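# Drustow Open Day: Frequently Asked Questions

Visitor information for the robotics open day at Skundwood, hosted by Cliltance.
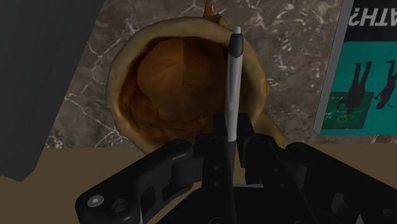 *Simulated pick task: the gripper holding a pen upright in front of a pastry bowl.*

These are the questions we get most often by email and at the front desk. If yours isn't covered, write to the visits desk using the form on the booking page. We answer within a few working days, slower in the week before the event.

## Before you come

### What is Drustow?

Drustow is our project on teaching robot arms to pick up and move small household items. Most of the work happens in simulation first. The same tasks are then tried on real arms in the lab. The open day shows both halves.

### When is it?

The open day runs once a year in November. Doors open at 10 a.m. and close at 4 p.m. The exact date is on the booking page and is set by the end of summer.

### Do I need a ticket?

Yes. Tickets are free, but you need one for each person, including children. We can have 484 visitors over the full day, and the number is fixed by the fire rules for the building. When the tickets are gone we open a waiting list. Returned tickets go to the list in order.

If you can't come, please cancel through the link in your confirmation email.

### Why do I have to pick an entry time?

The demo hall holds 100 people. Entry times spread the arrivals out. You can stay as long as you want once you are in, although most people take between one and two hours. If you miss your entry time, come anyway and wait at the desk until there is room.

### Is there a minimum age?

No minimum age for the demo hall. The hands-on station is for ages 12 and up. Anyone under 16 needs an adult with them in the building.

### Can I bring a school group?

Small groups can book through the regular page. For more than ten students, use the group form, and do it early. We hold the first entry time of the day for groups. One adult is needed for every eight students.

## What you will see

### What happens in the demo hall?

There are four stations:

- **Simulation wall.** Large screens running pick and place tasks in the simulator.
- **Arm bench.** Two real arms behind a clear barrier, working through a set of table tasks.
- **Hands-on station.** Visitors steer a simulated gripper with a hand controller.
- **Parts table.** Grippers and joints taken apart, with staff to answer questions.

You can visit them in any order. The arm bench gets the longest line, and it is shortest in the last hour.

### Are the robots on the screens real?

No. Everything on the simulation wall is drawn by a computer. The pen, the gripper, the marble surface and the food are all 3D models. Some visitors take the screens for a live video feed from the lab, so we have put a sign next to them.

### Why practice in simulation at all?

A real arm does one attempt at a time. It needs someone to put the objects back, and sometimes it breaks something. In the simulator we can run many attempts side by side and reset them with one command. We can also change the table, the lighting and the objects between attempts.

It has limits. Soft things, liquids and friction are hard to get right. A grip that holds every time on the screen can slip on the real bench, and you may see that happen on the day. We don't edit out the failures.

### Why do the tables have such odd mixes of objects?

People ask this one a lot, usually at the simulation wall. A pen and a pastry bowl don't normally belong together, and the book beside them is upside down. The software picks objects from a library and places them partly at random. If the robot only ever saw a pen on a clean desk, it would learn that one desk. Mixed tables make it learn the pen.

It does lead to some strange pairings. You are welcome to tell us the worst one you spot.

### Why a pen?

Pens are thin and they roll. The gripper has to close on a narrow barrel, and a small error in position means a miss. Holding a pen upright is harder again, as the barrel has to stay in line with the fingers. It is a good test and everyone knows what a pen is.

### Is the picking all automatic?

It depends on the station. At the arm bench, the program runs by itself and an operator stands by with a stop button. At the hands-on station, you do the steering. On the simulation wall we show a mix, and a label under each screen says which kind you are watching.

### How well does it work?

In our last round of tests before this page was written, the real arms finished around 70 percent of the pen tasks on the first try. The simulated ones did better. Numbers for other objects are on the boards next to the arm bench. They change each year as the task list changes, so please don't compare boards from different years.

### What is the Wattimena talk?

Wattimena is the name of our lecture room, on the second floor. There is a half-hour talk there at 11 a.m. and again at 2 p.m. It covers how a task is built, from choosing the objects to testing the result. No math background is needed. The talk isn't ticketed, and the room fills up, so go up a little early if you want a seat.

## On the day

### How do I get to Skundwood?

Skundwood is the brick building at the far end of the campus, past the bike sheds. The shuttle bus stops at the main gate, a ten-minute walk away. Signs go up on the morning of the open day.

### Is there parking?

Visitor parking is in Lot C. It is free on the open day and usually full by late morning. Please don't park in the loading area behind the building, even for a few minutes.

### Is the building wheelchair accessible?

Yes. The main entrance is level, and there is an elevator to the lecture room. The controller at the hands-on station can be used sitting down, and it works with either hand. If you need anything else, such as a seat at the arm bench or a printed copy of the talk slides, tell us on the booking form.

### Is it loud?

The arms are quieter than most people expect. The hall itself gets noisy when it is full. The last hour is kept as a quiet hour, with the screen sound turned off and fewer people let in at once.

### Can I take pictures?

Yes, in the demo hall and the lecture room. No flash at the arm bench, as it affects the sensors. Ask before taking a picture of staff or other visitors. The rooms behind the hall are closed to the public and can't be photographed.

### Can I touch the robots?

Not the working ones. Stay behind the barrier at the arm bench while the light is green or yellow. Everything on the parts table can be picked up and handled. Watch your fingers in the linkages, which can pinch even with no power.

### Is there food?

Coffee, water and snacks are sold in the lobby, cards only. No food or drink in the demo hall. You can bring your own lunch and eat it in the lobby or outside.

### Where can I leave my coat or bag?

There is an open coat rack by the front desk. It isn't watched. Large bags and strollers can be left with the desk staff, who will give you a tag.

## After the visit

### Can I get the slides?

The slides from the talk go up on the booking page a week or so after the event. The talk isn't recorded.

### Can I try the simulator at home?

Not the full version. It needs a fairly strong graphics card and a license we can't pass on. A cut-down version of the hands-on task runs in a web browser, and the desk has cards with the address.

### I left something behind. Who has it?

Lost items are kept at the Skundwood front desk until the end of the year. Describe the item in your message and say which entry time you had.

### How do I hear about the next one?

Tick the mailing list box when you book. We send one message when the date is set and one when tickets open.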